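6.4 Slipping or tilted loads during two-hand lifts

This section covers faults that occur when both Clavach grippers hold one rigid, open container such as a bowl, basin or deep plate. For faults with a single gripper, see 6.2. For loss of signal between the two units, see 6.5.

Symptoms

The load turns between the jaws after the lift starts. One side rises before the other. The status light on either handle changes from steady to slow blink, and code E-31 (uneven grip) is written to the session log. In bad cases the load drops.

CAUTION: Do not try to catch a falling load with your free fingers or by snapping the jaws shut. The jaws close with enough force to break glazed ceramic. Let the load drop, open both grippers, and clear the pieces by hand with gloves on.

Cause

Most E-31 faults reported to the Hillotton service desk come from one of two conditions. Either the pads have lost friction, or one gripper holds the wall of the container while the other only touches it. A smooth bowl with a flat rim is the usual load when this happens. It can look well supported from above and still be held on one side only.

Check the pads

1. Set the load down and open both grippers fully.

2. Turn the lock ring on each handle to HOLD. Wait for the click.

3. Look at the ribbed face of each pad. Replace the pad if any rib is worn flat, torn or shiny. Pads are sold in sets of 2, and both pads on a gripper must be changed together.

4. Wipe the pads with a damp cloth and let them dry. Do not use dish soap or alcohol. Both leave a film on the blue compound and the fault will come back.

5. Press each pad sideways with your thumb. It should not move on its carrier. If it does, tighten the carrier screw with the Arruda key supplied in the lid of the case.

Check the grip

6. Clear enough space on the table for the handles to move. Keep cables away from the load and out of the linkages.

7. Turn both lock rings to FREE and bring the first gripper in low. One pad goes outside the container and the other inside, with the wall between them.

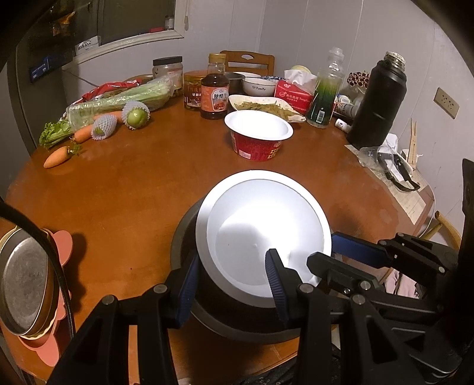
8. Bring in the second gripper from the other side. Check that its fingers are on both sides of the wall before you close it. A finger resting against the outside of the bowl does not count as a grip.

9. Close both grippers slowly until both status lights are steady.

10. Lift by 20 mm and stop. Hold for a slow count of five. If the load turns, put it down and start again from step 7.

11. If the load stays level, finish the lift.

Note: When containers are stacked or set one over another, lift only the top one. If the lower container comes up with it, lower both and separate them by hand.

Load limits

Each gripper is rated for 300 g on a smooth wall. Contents count toward the load. Do not add the two ratings together for a two-hand lift, as one side may carry nearly all the weight if the load tilts.

If the fault returns

If E-31 comes back after new pads have been fitted, the force sensor may have drifted. Run the zero routine in 4.3 with both jaws empty. Units with Weltberg sensor boards need roughly 2 minutes to warm up first. If the routine fails, tag the gripper out of service and send it in with the session log. Do not open the linkage housing.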